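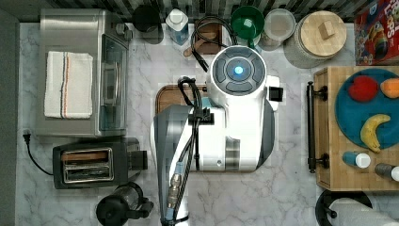

Bench position of the arm at the kitchen counter, viewed from overhead, with the cable bundle along the upper segment.

Cable bundle pulls tight on counter-mounted arm after we moved the clip

Posted by Stidedlow_Facilities in Household and Light-Duty Arms

Our department maintains one white robot arm at a training kitchen counter in the Stidedlow building. The arm is used for placing and retrieving ordinary kitchen articles, and it has been in service since September of last year. The cell has the usual counter items around it: a toaster oven and a two-slot toaster on the left, canisters along the back, and a wooden tray with a plate of fruit on the right.

The black cables run down the arm segment and are held by a black bracket. One further cable arcs over the top of the head toward the back of the counter. During the last maintenance period, our technician moved the bracket 2 cm closer to the head in order to reduce the size of the loop. After that change the arm began to stop partway through its longest reach, which is toward the tray. The controller reports a joint load fault. The fault clears on restart and returns at the same point in the program. It does not occur when the arm works on the left side of the counter.

The following has been done so far.

The program was compared with the stored copy and no differences were found.
The mounting bolts were checked with a torque wrench.
The arm was moved by hand, with the brakes released according to the manual, and no roughness was felt in any joint.
The payload setting was confirmed against the gripper in use.

We would like to know whether the bracket position could account for the fault, or whether we should be arranging a joint inspection with the supplier. An inspection would take the cell out of use for over 4 weeks, and classes are scheduled during that time. We would also appreciate guidance on how much slack is considered acceptable. The installation sheet we received from the integrator, Skikus, gives a minimum bend radius but says nothing about slack.

3 replies

Bozsik_Service_Desk

The bracket position is the most likely cause and should be corrected before any inspection is requested. A bundle that is short by a small amount will behave normally through most of the working area and will act as a spring at the far end of the reach. The controller cannot distinguish that pull from a load on the joint, and it will stop the arm when the limit is exceeded. The fact that your fault appears at one point only, and on one side only, is consistent with this.

We recommend the following procedure.

1. Stop the program, return the arm to its parked position and switch off power at the control box. Apply your lockout tag.
2. Mark the present bracket position on the segment with removable tape. Record it in the maintenance log.
3. Loosen the bracket until the cables slide through it by hand. Do not remove it completely. The bundle will drop, and it is easy to set it back with a twist in it.
4. Return the bracket to its original position. If the original position was not recorded, look for a faint outline on the segment where the bracket used to sit.
5. Release the brakes as described in your manual, with a second person supporting the arm, and guide it by hand to the furthest point of the program. Turn the last joint to both of its program limits while it is there.
6. At each limit, press on the loop with one finger. It should give easily. If the loop is firm, feed more cable through the bracket toward the head.
7. Tighten the bracket until the cables no longer slide. The outer jackets should not be visibly pinched.
8. Restore power and run the program at reduced speed for several complete cycles, then at normal speed.

Please treat the cable that passes over the head as a separate matter. It should be checked in the same session, but it should not be tied to the main bundle. The two travel different distances when the head turns, and tying them together will bring the fault back. Check also that it does not sweep any of the containers along the back of the counter when the arm turns to the left.

With regard to slack, we do not work to a fixed figure. The finger test at the program limits is the standard our own technicians use. It has to be repeated whenever a point in the program is changed.

counterwork

Same fault here on a similar arm, fixed by moving the clip down. Also check the connectors. One of ours had been pulled slightly out of line and gave dropouts for weeks afterward. We replaced the lead and have had no trouble since.

Curnon_Lab_Support

The advice from the Service Desk is correct and we have only two matters to add.

First, please review the fault log before the bracket is moved. On the controllers used in our laboratory the log holds the last 398 entries and then overwrites them. A cell that faults at every cycle will fill it quickly. Export it to a file and retain the file with the maintenance record. Should the supplier be called in later, it will be the first item requested.

Second, consider whether the long reach is necessary. In our own kitchen cell we moved the tray toward the arm, taught the pick points again, and the cables have needed much less attention. The canisters at the back may be worth reviewing in the same way. It is a modest amount of work, and it can be completed in an afternoon if the person who wrote the program is available.

We would not arrange a joint inspection at this stage. If the fault continues with the cables fully slack, run the arm with the gripper removed and the payload setting changed to match. A fault under those conditions would justify the call.

Stidedlow_Facilities

Thank you for the replies. The log has been exported. The bracket was returned to its former position, which was visible as an outline on the segment as described in step 4. The loop was firm at one limit of the last joint, and additional cable was fed through before the bracket was tightened. The arm has since completed the full program at reduced speed without a fault. Running at normal speed is planned for the next maintenance period, and the result will be posted to this page.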